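From the Kitchen Corner: Making Room for One More Pot

Hello again, and thank you to everyone who wrote in after the last newsletter. We asked how you use your small cooking gear through the cold months, and 131 of you answered, which is far more mail than the Denbridge kitchen table usually sees. I read every one with a cup of tea beside me, and it took the better part of Monday and most of the cookies.

What came through again and again is that people love a little cooker that sits out on the counter, and they don't love finding a place for it. I know the feeling well. For years I kept mine in the cupboard over the fridge, behind the big roasting pan, and I used it exactly as often as you would expect. Then in February I cleared the corner by the window, moved the cookbooks to the hall shelf, and left the cooker out for good. We've had soup three nights a week ever since, and I can't say anyone in my house has complained (well, there was the split pea one).

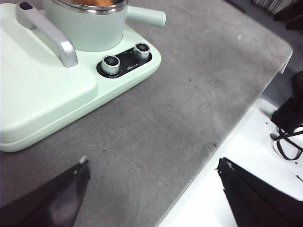
Soup is where I would start if you have a countertop cooker you've been neglecting. Take a couple of carrots, an onion, a handful of red lentils and a spoonful of tomato paste, and let it all go slowly until the lentils fall apart and everything turns a lovely warm color. The mint-green kind with a pot sitting on top of the base is just right for this, and that short, straight handle on the pot is worth a thought when you choose your spot. Turn it in toward the counter so no sleeve or passing child can catch it, and leave yourself a clear bit of tabletop on one side for the ladle and the bowls. If yours has two knobs on the front corner as well, put that corner nearest to you. Reaching over a simmering pot to turn it down is a habit I'm still trying to break!

Now, wiping down. Several of you asked about the ridges on metal knobs, which do collect flour and oil in the most maddening way. I unplug everything, let it cool all the way, and go around the ridges with a soft dry toothbrush, then a cloth that is barely damp. A matte finish likes the same gentle treatment, so please keep the scouring pads for the oven racks. As for the counter, gray speckled tops are very forgiving of crumbs and not at all forgiving of streaks, and a second pass with a dry towel does more good than another squirt of cleaner.

Next time we'll be talking about freezing leftovers, and I'd love to hear how you label yours. I use masking tape and a marker and still ended up thawing applesauce for what was meant to be chili night. Letters can go in the basket by the door at the Denbridge hall, or send them along by email as usual. The lentil soup freezes nicely, by the way, as long as you leave an inch at the top of the container.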